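Torkard Family Room: progress report to the Etora Fund
9 July 2022

Prepared by Genalyn Macaraeg

Dear Roald,

We have a family room again! When you came by in the spring the place was a storeroom with a window, and I remember you being very polite about it. Since then the shelving has gone up, the reading corner has its lamps, and families use the room every afternoon we are open.

Spending so far

The grant has paid for the shelving, storage and floor covering. Tekis delivered the shelves in June, 2 weeks behind schedule, and took the delivery charge off the invoice without our having to ask. We have used 49 percent of the furnishing budget. The lamps came in under the estimate, and I would like to move that difference to storage if you agree. Receipts are in the folder Mesfin Yimer sent to your office.

What changed from the plan

We dropped the tall toy cupboard. Jayson Magbanua pointed out that small children couldn't reach half of it and that the doors would open straight into the reading corner. We went with open baskets on the floor, and I am so glad we did. Tidying up at closing used to take most of an hour, with everything going back into lidded boxes that never quite shut. Now the children do a good part of it themselves (the little ones especially love dropping things in from a height, so it's noisy, but it gets done).

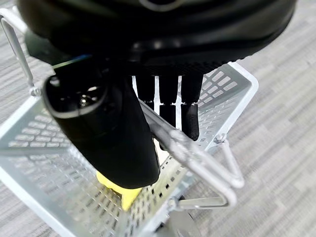 The baskets have been the best purchase of the whole project. We looked at wicker and at fabric bins before settling on metal. The silver perforated kind lets you peek at what's inside, and it stands right on the gray striped carpet, low enough for a toddler to lean over. Picture labels are next, and Dexter Malabanan has offered to draw them.

Still to do

The window blind is on order. We also need 3 more baskets for the puzzles and dress-up clothes, and a hook rail by the door. I'll send the final figures once the blind is up, and you are welcome to visit any afternoon before then.

Warmly,
Genalyn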